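Two months with the Gallitz arm and the Fitel gripper kit

I ordered the Fitel two-finger gripper kit in October and have been running it since the start of December, so this is a longer look than the first-impressions post. It is bolted to the Gallitz arm I already had. A few people asked whether the kit is worth having if you only own a small arm and do this as a hobby. My answer is mostly yes, with some moaning about the cable.

What you get in the box is the gripper body, two fingers, a wrist bracket, one cable and a bag of screws. The bag had one screw fewer than the list said. Akcombe, who sell it over here, posted me another without any fuss. They also do a longer cable as an extra, and I would buy it at the same time. The standard one reaches, but the arm can't turn fully to the left with it fitted.

Setting up took me an evening. The leaflet is short and the drawings are small, but the steps are in the right order, and I have had worse. The software wants you to close the fingers by hand once before it will do anything, which the leaflet mentions on the back page - I read the back page last.

Picking things up

Hard things are easy. Mugs, tins, blocks and a tape measure all gave me no trouble at the default settings. I ran a tin from one side of the counter to the other 100 times and it was dropped twice, both times because I had put it down at a silly angle.

Soft things are where you find out what a gripper is like. Thin carrier bags are my usual test, as they have no real shape and the handles flop about. I do it on the kitchen-style counter with some fruit in a green tray, so there is something the arm has to leave alone. With a crumpled bag I bring the fingers down on either side and close them slowly. The slower speed matters more than the grip force.
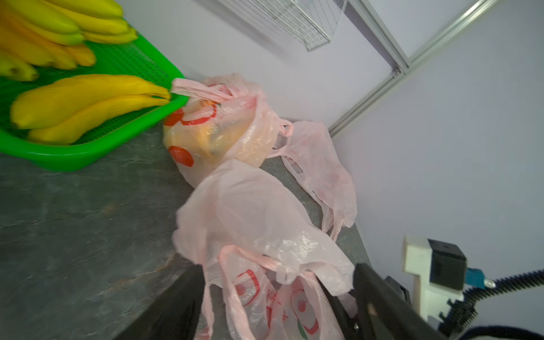

Grip force and settings

The force slider goes from 0 to 200 and I keep it near the bottom for bags and fruit. Anything over halfway is only good for tools. The settings are saved per object, so you can make one called "bag" and forget about it. I would like to be able to copy them to another arm, and at the moment you can't.

Noise

It whines a little when it holds something for a long time. You would notice it in a quiet room.

Price and whether to buy it

I paid 333 pounds with postage. The Văn gripper is cheaper and I used one for most of last year. It was fine on boxes and poor on anything floppy, and I sold it on. If you only move boxes, save the money.

Akcombe give you up to 10 weeks to send the kit back. I have kept mine. Next job is fitting the longer cable, and then I want to try it with socks.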